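Vesau Carix

The Vesau Carix is a middleweight adventure motorcycle made by Vesau at its plant in Virnerport. It was unveiled in December as a show model and went on sale on 2020-02-14. It replaced the Tamuno, an older dual-purpose model that had stayed in the range with few changes and could no longer be sold in several export markets under newer exhaust rules.

Background

Work on the Carix began as a plan to update the Tamuno with fuel injection and a stiffer frame. The project leader, Fiorella Serra, dropped that plan after early test bikes proved too heavy at the front, and the engineering team was given approval for a new chassis. The engine was kept in its basic layout, but the cylinder head, clutch and gearbox casing were redrawn. Serra has said that the only parts carried over unchanged were the oil filter, the sidestand and some of the switchgear. 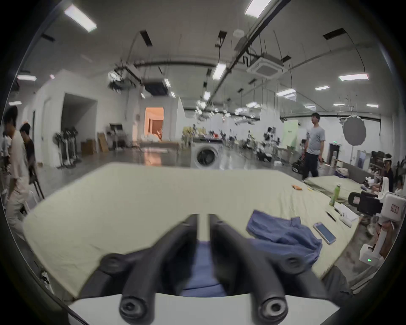
Styling was handled by Kelechi Dauda, who had earlier drawn the company's street models. The show bike had a tall windscreen, twin side-mounted exhausts and spoked wheels. The production version kept the spoked wheels but moved to a single exhaust on the right side, which left more room for luggage.

Design

The Carix uses a liquid-cooled parallel twin mounted in a steel trellis frame with a bolt-on rear subframe. The subframe can be replaced separately after a crash, a change from the Tamuno, on which it was welded. Drive is by chain. The front fork is adjustable for preload and rebound, and the rear shock has a remote preload knob that can be turned by hand from the left side of the bike.

The fuel tank is steel and sits low over the engine. Early brochures listed a plastic tank, but it was dropped before production. The seat is in two pieces, with a lower rider's seat offered as a dealer option.

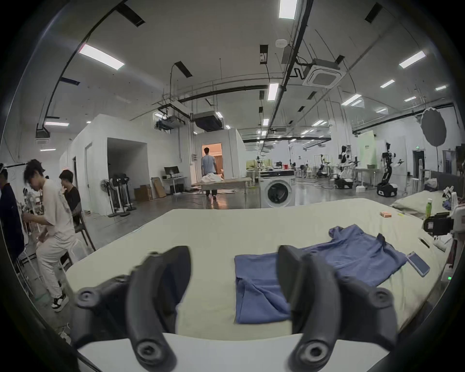 Blue fabric and a smartphone on a sheet-covered table

Anti-lock brakes are standard and can be switched off at the rear wheel for use on loose ground. The setting returns to normal each time the ignition is turned off. Owners objected to this on the first bikes, and a later software update allowed the setting to be kept during short stops. 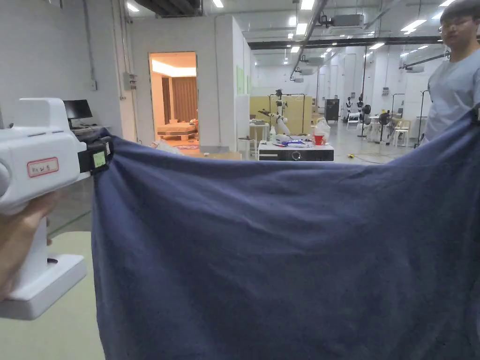

Versions

The Carix was sold in 2 versions at launch. The base model has road-biased tires and a short windscreen. The Carix T adds hand guards, an aluminum skid plate, a center stand and longer-travel suspension. Both were offered in 4 colors, although the sand finish was limited to the T.

A first-edition run of 800 motorcycles was built with numbered top clamps and a dark-finished frame. Mechanically these were the same as the Carix T.

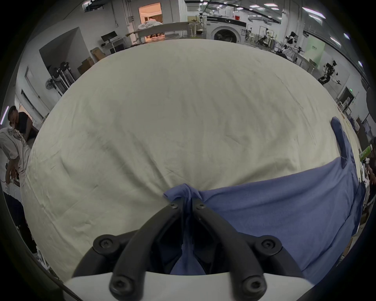

Deliveries began in the home market and were extended to 14 countries. Some of the export bikes were fitted with a taller final gear to meet local noise limits, and these can be identified by a smaller rear sprocket and a different chain length.

Reception

Reviewers generally praised the handling and the wide spread of torque. Criticism centered on the stiff clutch lever, wind noise from the short screen and the dashboard, which was hard to read in direct sun. The stock chain guard was also found to crack near its rear mount, and a revised part was supplied through dealers.

See also

Vesau Tamuno
List of Vesau motorcycles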